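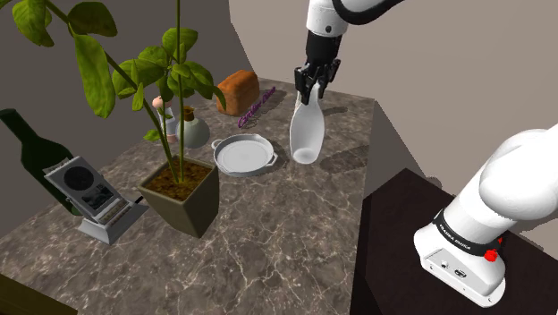

The deputy mayor of Rernton should either explain the recording or step aside, one reader wrote under our first post on the leaked audio, and plenty of others have since agreed.

The clip is 19 seconds long and began spreading on messaging apps shortly after 2 p.m. In it, a man can be heard promising a woman a weekend at the Staltlow Hotel and telling her the office will take care of the bill. The voice has been widely taken to be the deputy mayor's. Town hall has not confirmed that.

A second clip followed two hours later. It is harder to make out, but the same man seems to mention Cheung Travel, a firm that books trips for town staff. The firm said it does not discuss its customers.

Opposition members in Baltlow, the next town over, have asked for the travel records going back to September. An online petition calling for their release had 80 signatures by early evening.

The deputy mayor's office said a statement is being prepared.

Filed under: Politics, Trending, Local Gossip

Comments

kofi_r: Release the records and let us see.

Marsh Lane: Could be anybody's voice. Wait for the statement.

tt1970: Who is paying for the hotel? Us.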